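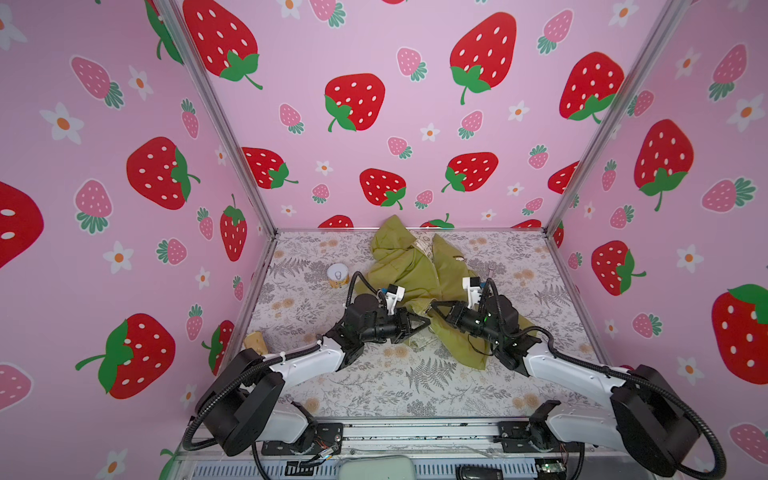
4. Operating Rules for Two-Arm Garment Work

4.1 Scope

The rules in this section apply to any session in which two arms share one garment on a tabletop. They were first written in March for the Koltton cell and later extended to the cells at Salinas and Bodow. They cover the state of the cell before a session, the conduct of the operator during it, and the record kept afterward. They do not cover maintenance, which follows the arm supplier's manual.

Figure 4 shows a garment session under these rules. Both grippers are on the cloth, one at each side, and each wrist carries a camera mount. The care label was left on the garment, as Rule 3 requires. The can and the other small items on the table are distractors under Rule 5. The wall and table coverings are printed, and the pattern falls under the same rule.

Figure 4. Two arms working on an olive-green garment inside a lined enclosure.

4.2 Rules before a session

Rule 1. The operator moves each arm through its full range with the table clear and stops if a cable sleeve catches or pulls tight. A sleeve may loop away from the arm, but it must not reach the other arm at any joint position used in the task.

Rule 2. Any cable that can hang over the work area is noted on the session sheet. A hanging cable is allowed if it cannot be closed in the jaws during the planned motion. If the operator is unsure, the cable is tied back.

Rule 3. Garments are used as sold. Labels, buttons and drawstrings stay on. Removing them makes the task easier and the results hard to compare between sites.

Rule 4. The starting state is set by dropping the garment from a fixed height. It is not arranged by hand afterward. If it lands outside the reach of either arm, the drop is repeated and the repeat is recorded.

Rule 5. Background coverings and distractor items are chosen from the site list before the operator sees the garment. They stay in place until the session ends. An item that falls over is left where it is unless it blocks an arm.

4.3 Rules during a session

Rule 6. When both grippers hold the same garment, only one arm may pull. The other holds or follows. This rule was added after the Grutitz trials, where most stalled motors came from both arms pulling apart on cloth that had no slack left.

Rule 7. Hands stay outside the enclosure while the arms are powered. To free caught fabric, the operator opens both grippers, backs the arms away and cuts motor power before reaching in.

Rule 8. A session lasts no more than 60 minutes, followed by a break of at least 20 minutes. The same operator may run two sessions in a row but not three.

4.4 Records

Each attempt is saved whether or not it succeeded. We logged 2,479 attempts across the three cells. Early in the work, operators at one site deleted attempts they considered spoiled, and we could not recover the true failure rate for that period. Those weeks are left out of the results in Section 5.

The session sheet lists the garment, the coverings, the distractors and any departure from the rules. Departures are common and are not treated as errors by the operator. Almost all of them concerned Rule 4, usually a garment that had been nudged back toward the center by hand. We kept these attempts but marked them, and they are reported separately.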